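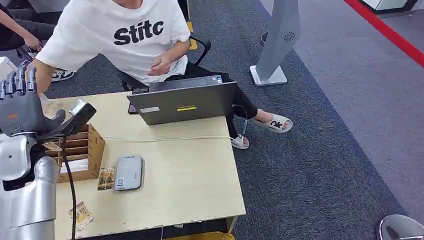
Zariņš

Dallik: Funkprotokolle aus Stabsrahmenübungen

Zuletzt aktualisiert: im April

Wer hier über die Suche gelandet ist und eigentlich Audio wollte: gibt es leider keins. Dallik ist eine reine Textsammlung, und zwar die Mitschriften von Funkgesprächen aus 20 Übungen auf dem Übungsgelände Plevmont. Es geht durchgehend um Szenarien für Friedenseinsätze, also Konvoibegleitung, Checkpoints, Beobachtungsposten, dazu jede Menge Verwundetentransport (auf dem Papier). Ich war selbst lange als Funker in der Übungsleitung dabei und habe irgendwann angefangen, die Protokolle abzutippen, weil sie sonst im Keller vergammelt wären. Dass daraus mal ein ordentliches Repository wird, war nicht geplant!

Was drin ist

Die Sammlung besteht aus drei Ordnern:

protokolle/ – die Mitschriften selbst, eine Textdatei pro Schicht
lagen/ – die Einlagen der Übungsleitung, also das, was den Stäben eingespielt wurde
glossar/ – Rufnamen, Abkürzungen, Kartenbezeichnungen

Jede Zeile in den Protokollen hat Uhrzeit, Absender, Empfänger und Text, getrennt durch Tabulatoren. Uhrzeiten sind immer Ortszeit, auch dort, wo im Original Zulu-Zeit stand. Ich weiß, dass das manche ärgert, mich ja inzwischen auch. Die Originalangabe steht in der letzten Spalte, falls sie lesbar war. Wenn da nichts steht, war sie es nicht.

Sprachen

Gefunkt wurde auf Englisch, Französisch und Deutsch, oft wild durcheinander, gerade in den Nachtschichten. Ich habe nichts übersetzt und auch das etwas eigenwillige Englisch so gelassen, wie es da stand. Wer sich für Verständigungsprobleme in gemischten Stäben interessiert, findet genau darin das spannendste Material. Besonders ergiebig sind die Übergaben am Schichtwechsel, da wird nachgefragt, wiederholt, buchstabiert und noch mal nachgefragt. Meine Lieblingsstelle ist die mit der Brücke, die im Übungsszenario gesperrt war und für die trotzdem fast alle Beteiligten eine Marschfreigabe haben wollten (steht unter protokolle/konvoi_nord, viel Spaß).

Wie die Daten entstanden sind

Vorlage waren handschriftliche Funkkladden und ein paar Ausdrucke. Abgetippt habe ich alles von Hand, mit OCR hatte ich es probiert und schnell wieder gelassen, die Schrift mancher Kameraden ist wirklich eine Zumutung. Unlesbares steht als [?], unsichere Lesarten stehen in eckigen Klammern mit Fragezeichen dahinter. Offensichtliche Schreibfehler sind drin geblieben. Zum Prüfen der Spalten habe ich mir ein kleines Skript namens Cinov geschrieben, das liegt im Hauptverzeichnis und meckert bei fehlenden Absendern und rückwärts laufenden Uhrzeiten. Um Mitternacht herum meckert es auch zu Unrecht, das ist bekannt und steht seit Ewigkeiten auf meiner Liste.

Was ich entfernt habe

Klarnamen, Telefonnummern und Kennzeichen sind raus. Die Rufnamen habe ich durchgängig ersetzt, innerhalb einer Übung aber immer gleich, so dass man Gesprächsverläufe noch nachvollziehen kann. Über mehrere Übungen hinweg geht das nicht, BIBER in der einen Übung hat mit BIBER in der nächsten nichts zu tun! Koordinaten sind auf ein erfundenes Gitter umgerechnet. Abstände stimmen noch, mit einer echten Karte kommt man nicht weit.

Bekannte Macken

- In 70 Protokollen fehlt die erste Seite, da geht es dann mitten im Gespräch los.
- Bei drei Übungen gibt es keine Einlagen, der Ordner in lagen/ ist jeweils leer.
- Funksprüche der Sanitätskomponente sind unterrepräsentiert, die hatten einen eigenen Kreis mit eigener Kladde, und an die bin ich nie rangekommen.
- Bei den ältesten Übungen wurde sinngemäß mitgeschrieben und nicht Wort für Wort. Für Auszählungen von Redewendungen bitte die Finger davon lassen.

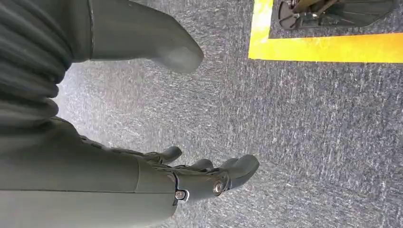 Kann ich die Protokolle für die Ausbildung von eigenem Funkpersonal verwenden?

Für Unterricht und Planspiele sind sie ausdrücklich freigegeben, auch in gekürzter oder umgestellter Form. Gib bitte Dallik als Quelle an und lass die ersetzten Rufnamen so, wie sie sind. Als Muster für korrektes Sprechfunkverfahren taugen viele Stellen allerdings nicht, eher als Material zum gemeinsamen Fehlersuchen.

Wofür es sonst noch taugt

Ich weiß von Leuten, die damit Lagekarten nachzeichnen lassen: Protokoll vorlesen, Gruppe trägt ein, hinterher mit den Einlagen vergleichen. Klappt prima und braucht außer Papier nichts. Rückschlüsse auf echte Einsätze gibt das Material nicht her, es sind Übungen, und die Übungsleitung hat den Takt vorgegeben.

Mitmachen

Korrekturen gern als Pull Request, bitte pro Protokoll einen eigenen, sonst verliere ich den Überblick. Wer noch Kladden aus Plevmont im Schrank hat: melden, ich tippe weiter!

Kommentare (3)
Teilen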